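Tuesday, August 28, 2018
Notebook of Wumpini Atinga, bench 2, Clendstead workshop

Subject: rules for the hand-held gripper sessions, second draft. The first draft was from June and it was too short. I write here what we agreed in the morning and what I still want to change before it goes on the wall.

The first draft had only one real rule, "handle the tools with care". This is a wish, it cannot be checked. For the second draft I tried that each rule can be answered with yes or no by a person who comes to the bench and looks. Where I did not find a yes or no, I put the sentence under "advice" at the end.

Before the session

1. Both grippers are opened and closed fully, by hand, ten times. If one of them sticks at any point it goes to the repair shelf and gets a tag. We do not "work around" a sticking finger. Ofori did this one time for a whole afternoon and all the closings from that side were slower, and we had to throw away the complete set.

2. The foam on the pads is checked with a fingertip at the beveled edges. If the foam lifts, new foam, on both pads of the same tool. One new and one old pad is not permitted. I want this rule also when the old pad looks good.

3. Screws at the brackets: tight with the short key, never with the power driver. The brass inserts sit in plastic and they turn out if you force them. If an insert turns, stop. Do not glue it during the session.

4. Lens is wiped with the dry cloth. No spray near the tool.

5. The session sheet is opened and has the number on it before anybody takes a tool in the hand. Today the last number in use was 715. Numbers are not used a second time, also not for a session which was stopped after one minute.

During the session

6. Two tools at one table: the two working areas may overlap, but only one tool closes on an object at one time, except when the sheet says "two-handed". On a two-handed sheet the order is written down (who holds, who moves).

7. Start position is pads open and clear of the object. Count a slow "one", then go. In the old recordings people begin when the pads are already half closed, and then it is very hard to say where the grasp starts.

8. Speed. I had the discussion with Ofori again. He thinks a normal human speed is the correct one, as we want normal human movement. I think the same in principle, but the picture gets soft when the tool or the object moves fast, and the person who labels must guess. We agreed: normal speed for the transport, slow for the last hand width before contact and for the first after release. This is not perfect. I will look at it again when we have the first eighty sessions with this rule.

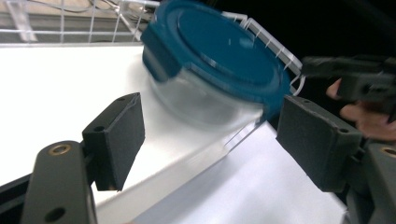
9. If an object is dropped, leave the recording on. Say "drop" loud, put the object back to its start place, finish the task. Mark D on the sheet. Do not stop and do not begin again from zero. The drops are useful and in the old folder there are nearly none, which I do not believe.

10. Hands. The hand stays on the grip of the tool. No helping with the free fingers, also not a small push. If help was needed, mark H. A session with H is not a bad session, but a session with H which is not marked is bad.

11. No reaching across another person's tool. If you need the other side of the table, you say it and you wait for "yes".

Objects

12. Food containers are used closed and empty, with all tabs locked. If a task needs an open lid, it is a separate task with a separate sheet. A lid that opens in the middle of a lift changes the task and nobody can label it after.

13. Clear material is allowed. Against a white surface the walls are difficult to see, so for the clear things the labeler may mark the contact at the lid or at the rim, and writes "rim" in the notes column. Grernmont asked if we should put colored tape on such objects. I said no for now. People do not have tape on their containers at home.

14. Glass: not before the new pads from Norkmont are tested. Until then plastic only. When the material of an object is not clear to you, treat it as glass and ask.

After the session

15. Copy the files, compare the size, then delete from the tool. In this order. On the shared disk we have 3893 clips, and of these 3171 have a complete sheet. The others have a sheet with holes or no sheet. My proposal is that clips without a sheet go to a separate folder and are not used for training, only for tests of the software.

16. The tool goes back with pads open, so the foam is not pressed over night.

Advice (not checked)

Sit if the table is low. Change the person after half an hour, the wrist gets tired before you feel it and the grasps become lazy. Talk little, but do not be silent when something is strange.

Open points

Rule 6, who is responsible for saying stop when two people work? I would say each of them, and the stop is always accepted without discussion. Ofori wants one name on the sheet. Maybe both are possible: one name for the sheet, and the right to stop for all.

Rule 2, we have no measure for "foam lifts". I tried with a paper strip under the edge: if the strip goes in, the pad is changed. It works on the flat sides, less well at the corners. To try with thinner paper.

Rule 15 needs a script, comparing by eye is not good enough. I will write it this week.

Wall copy: large letters, one page, so I must shorten 8 and 13. The long text stays in this book.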